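Robot Lab Handout 7: When the Wrist Moves and the Picture Doesn't Help
Revised 7/8/20

Okay, so last time I promised you the story of the Merkow fault. Get the log open next to you, it makes more sense that way.

Back in April we had 187 pick attempts logged with the Zulach controller, and the arm started closing its fingers on air. The force reading stayed flat, the software called it a grasp anyway (!), and the arm carried nothing over to the drop point. I blamed the gripper. I took the gripper apart. The gripper was fine, and I lost an afternoon and one very small screw.

What was wrong was timing. Our detector took its wrist camera image while the arm was still swinging, then paired it with the joint angles from 100 milliseconds later. Work it out for yourselves: if the wrist travels at 1,000 mm per second, how far off is the target? Yes, that far. At creeping speed the error was tiny, so every slow test passed and I kept telling people it was fixed.

Things to look at when you get a blurred wrist image: are the fingers sharp while the table is smeared? The fingers ride along with the camera, so they stay crisp when everything else streaks. If the whole image is soft, fingers included, go check focus first.

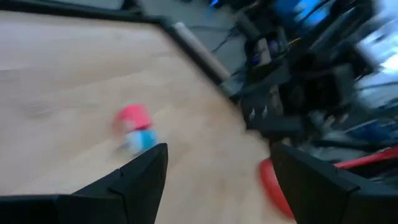

Bouzid asked why we don't just throw out every blurred image and be done with it. You can, and for the homework you may! But a sharp image with a wrong timestamp will still send the arm to the wrong place, so please check the clocks too.

The safety bit. An arm that believes it's holding something will happily run the rest of its program, so hands stay out until it's stopped and the drives are off. Pausing in the Rultidier software doesn't count, the drives are still live.

For next time: find the first bad pick in the log, write down both timestamps, and tell me which one you'd trust. Half a page is plenty.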